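Journal > Lab Days > Drawer Task
11/12/2018
by Thoa Trịnh

I slept badly, but the morning at the table was good. We continue with the drawer task for Zultgate. It sounds very small when I explain it to my mother: open one little drawer, put the object inside, close the drawer. For a hand it is nothing. For the policy it is still difficult, and I think I begin to understand why.
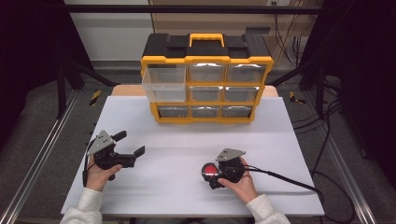

In July we trained with one gripper only, and the cabinet slid away every time the drawer was a little tight. Colleen Robichaud wanted to fix it to the table. I did not agree, and I am glad that I wrote my reasons down then, for I would have forgotten them. In a real house the cabinet is not fixed. So now we demonstrate with two grippers, and the second one is free to hold the cabinet or the object, as the person likes.

We have 253 demonstrations that I accept. I refused 17, most of them for the same fault: the person closes the fingers too early and pushes the drawer back in. Colleen says I am too strict. Perhaps. But the policy copied exactly this mistake in the Endale trial, and I don't want to see it again.

After lunch I read my notes on the wrist views. The clear plastic is my worry. The reflections change with every small movement, and the model can take a bright line for the edge of a drawer.

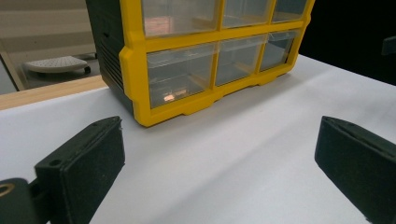
Could we simply record more and let the number solve it? Colleen asked me this at the end of the day, and she would like 3,000 demonstrations. More would help only if the light and the position of the cabinet also change between them, so I prefer to vary these first and count later.

She was not fully convinced. We will train 2 models on Clelo tonight, one with the refused recordings included, and compare. My shoulders hurt from holding the grippers. I must remember to call my aunt.

Recent entries
The Endale trial, my notes
Cladar calibration again
A letter from home
Why I don't fix the cabinet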